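Willine Blocks: Teleoperated Tabletop Manipulation

Data card, version 2
Maintainer: Zhiqiang Deng, Ravcombe

Summary

Willine Blocks is a set of teleoperated demonstrations for training and testing policies on block handling. Each episode is one attempt at one written instruction. The release has 1872 episodes, of which 1548 are marked as successful by the operator and confirmed by a second reader. The remaining episodes are kept, with a failure tag, for work on reward models and success detection.

Version 1 was internal to Ravcombe and should not be mixed with this one. The joint zero offsets differ and the gripper channel was inverted.

Contents of an episode

states: joint positions and velocities, gripper opening, end effector pose in the base coordinate system
actions: commanded joint positions and gripper target, as sent to the controller
video: one stream per fixed camera, plus the wrist stream where present
instruction: a single English sentence, lower case, no final period
outcome: success, failure or aborted
notes: free text from the operator, often empty

States and actions share a clock. Video is stamped on arrival at the recording machine and then matched to the nearest state. Expect small offsets, larger at the start of an episode. The loader drops leading steps that have no matching image; pass keep_unmatched to turn this off.

Workspace

Recording took place at the Bendgate site. Episodes use a flat wooden tabletop and colored toy blocks in several shapes, handled by a black arm with a black gripper. Some blocks are translucent. These were included on purpose: depth estimates on them are poor, and their apparent color shifts with the light behind them.

Room lights were left on at their normal setting during recording. The room was in ordinary use, and background content was not controlled or masked. Models that attend to the background can pick up on the recording session, so split by session and not by episode.

A fixed view of the table shows the large yellow block under the gripper, with the long green block to its right and a magenta-red one further left.

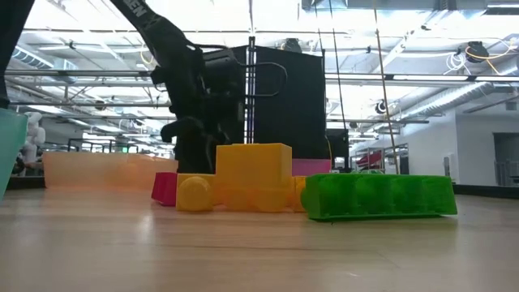 Collection procedure

1. The operator sets out the blocks by hand. No layout template is used. Blocks may touch or hide one another.
2. The instruction is drawn from a list of 26 and shown on the operator's screen.
3. The arm is moved to the start pose and recording begins.
4. The operator carries out the instruction using the leader arm. One regrasp is allowed. A second dropped block ends the episode as a failure.
5. The operator opens the gripper, backs away from the block, and stops recording.
6. Outcome and notes are entered before the next layout is set.

Step 5 was not followed consistently in the January sessions. In those, recording sometimes stops with the block still held. They carry the tag early_stop and are left out of the default training split.

Splits

Sessions are assigned to train, validation and test by a fixed list in splits.json. Do not reshuffle if you want numbers that compare with ours. The 500 episodes in the small subset are all successes taken from the train sessions and are meant for checking a pipeline, not for reporting results.

Labels

Color words in the instructions follow the operator list, which treats pink and red as separate. Magenta-red blocks are called red. Shape words are looser: "long", "round" and "flat" are used, and "big" always refers to the larger of two blocks of the same color. If a layout made an instruction ambiguous, the operator was told to skip it. More than a few ambiguous ones got through, and we have tagged those we found.

Known problems

Cables near the wrist can cross the camera view and hide part of the workspace.
Glare on the tabletop is uneven and can saturate.
Gripper opening is quantized more coarsely than the other channels.
The aborted outcome covers both controller faults and operator error. The two cannot be told apart from the logs.

Loading

The loader is in the gudeta package. Call gudeta.open with the path to the release folder and a split name. Episodes are read lazily. Video decoding is the slow part; set video=False if only states and actions are needed.

Send corrections to the maintainer with the episode ID and the step index.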